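How to Clean Floor Rails, End Brackets and the Strip Between Two Surfaces
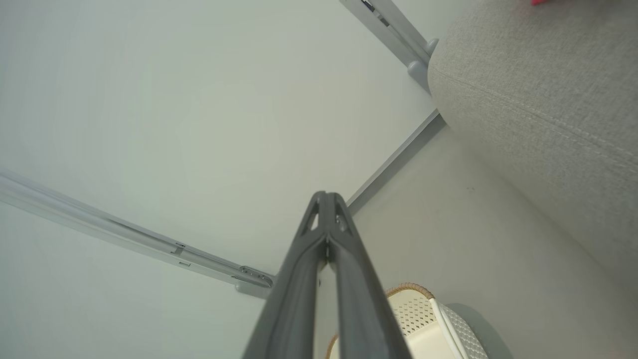

Rails that sit on or close to the floor collect dirt in places a vacuum head doesn't reach. Dust settles along the raised lip, hair winds itself around the end brackets, and grit works its way under the feet. On a pale floor you notice it sooner, and when there is upholstery next to the rails the lint never stops coming.

The method below is for light-colored rails with a glossy finish on a smooth hard floor. It takes 90 minutes the first time and much less after that. I do ours twice a year, with a quick pass every 18 days or whenever the brackets start to look furry.

What you need

Vacuum with a crevice tool and a soft brush attachment
A soft paintbrush, one inch wide
Cotton swabs
Four microfiber cloths
Wooden toothpicks
Dish soap
A small bowl of warm water
Low-tack masking tape
A flashlight
An upholstery brush or a lint roller

You can use a bottled cleaner in place of the dish soap. I have a bottle of Burkex left over from the kitchen and it works, but it has to be wiped off with plain water afterward or it leaves streaks on a glossy rail. Don't use scouring powder or the green side of a sponge. Once a glossy surface is scratched, it holds dirt in the scratches and you will be cleaning it more often.

Step 1. Start with the upholstery

Clean the furniture before the floor. Brush the fabric from the top down, working in one direction. A fabric with a fine woven texture holds lint in the weave, so go over it once with the brush and then again with the vacuum on low suction. Pay attention to the lower edge where the padding curves in toward the floor.

If the piece is light enough to move, lift it away from the rail with a second person. Don't drag it. A foot or bracket that catches on the edge of the flooring can pull the strip up, and then you have a different job on your hands.

Step 2. Vacuum dry

Everything in this step is done dry. Water turns dust into paste, and paste in a narrow slot is slow work.

Run the crevice tool along both sides of each rail, keeping the plastic tip just off the surface. Switch to the soft brush and go along the top. Follow the raised lip with the paintbrush in one hand and the vacuum hose in the other, so the dust goes straight into the hose.

At the ends, slow down. Hold the hose beside the bracket and work the paintbrush around the foot and into any opening. Ours usually has one or two crumbs and a lot of fluff.

Step 3. Clear the slots and grooves

Shine the flashlight along the rail at a low angle. Small slots and clips show up as dark spots, and so does any packed dirt. Loosen the dirt with a wooden toothpick and vacuum it out. Don't use a screwdriver or a knife point here.

If you have clips, leave them in place unless you know how they come off. Prapai Rojanasak, who put in our flooring, told me most broken clips he replaces were broken by someone trying to clean behind them. A dry cotton swab gets far enough in.

For a long narrow groove, wrap one layer of thin cloth around the edge of an old plastic card and pull it along the groove in one direction. Refold the cloth to a clean part after every pass.

Step 4. Wash the rails

Put one small squirt of dish soap in the bowl of warm water. Dip a cloth, wring it until it no longer drips, and wipe the rail in sections as long as your forearm. Rinse the cloth often. Follow each section with a second cloth dampened in plain water, then dry it with a third.

Glossy rails show every missed spot when the light is low. Check them again in the evening and buff with the dry cloth.

Wipe the rounded brackets last. A damp swab is good for the openings. If a black scuff won't come off with soap, rub it lightly with a white eraser. I have also used a Bomereo melamine pad, with hardly any pressure, on a spot that doesn't show.

Step 5. The strip between the floors

Where one surface meets another there is usually a narrow strip, and dirt builds up along both of its edges. If the floor on one side is more delicate than the other, run a line of masking tape along that side first. Test the tape in a corner for ten minutes before you trust it.

Vacuum along both edges. Wipe the strip lengthwise with a well-wrung cloth. Wiping across it pushes dirty water under the edge. Press along the strip with your thumb as you go. It should feel firm the whole way. If a section lifts or clicks, mark it with a bit of tape and come back to it when the floor is dry.

Pull the tape up slowly, back over itself, at a low angle.

Step 6. Finish the floor

Damp mop from the far corner toward the door. Keep the mop back from the rails by the width of your hand and do that last bit with a cloth. On pale panels, look for single dark specks. Most are grit and lift off with a damp fingertip. If a speck won't move after a second try, leave it alone, as it may be a small chip, and scraping makes a chip bigger.

Let everything dry for an hour before you put the furniture back.

Notes

Felt pads under furniture feet pick up grit and turn into sandpaper. Check them each time and replace them when they look gray and flat. I buy the Prirnine ones in sheets and cut them to size.

Irén Győri wrote in January to ask about using a steam mop near the rails. I wouldn't. Steam gets under the strip and can loosen the adhesive.

Rails with moving parts may need a lubricant after washing. Check the instructions that came with yours before putting anything on them. Cooking oil is no good for this and goes sticky within weeks.

Last updated 1 February 2025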